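How I Label My Pantry Jars So the Labels Stay Put

I've been relabeling jars since I got my first real pantry shelf, and I've made every mistake there is. My neighbor Evangelia Triantafyllou finally asked me to write down what I do now, so this one's for her!

First, get the old label off. Soak the jar in warm water with a squirt of dish soap for an hour, then rub on a paste of baking soda and cooking oil. Leave it while you make coffee. The gunk should roll off under your thumb (if it doesn't, go again with more paste).

Next, wash the jar and let it dry overnight. I used to skip this and my labels curled up within days. A wipe with rubbing alcohol right before you stick anything on helps too.

Now cut your labels. I use plain matte paper ones and write on them flat on the table, before they go anywhere near the glass. Name on top, date underneath, small. I did 71 jars in February and my handwriting got pretty wild by the end – take breaks.

Let the ink sit for 5 minutes, then press the label on from the middle out to the edges. A strip of clear packing tape over the whole thing keeps oily fingers from smearing it.

For pens, go with a permanent marker, medium tip. Fine tips skip on matte paper, and gel pens smear under the tape. Store your markers lying down and click the cap shut every single time.
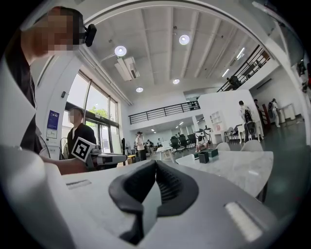
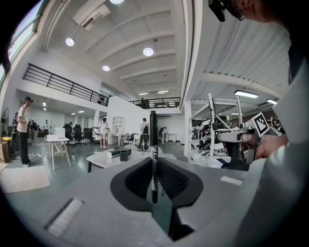 Second picture: a black marker with its cap on.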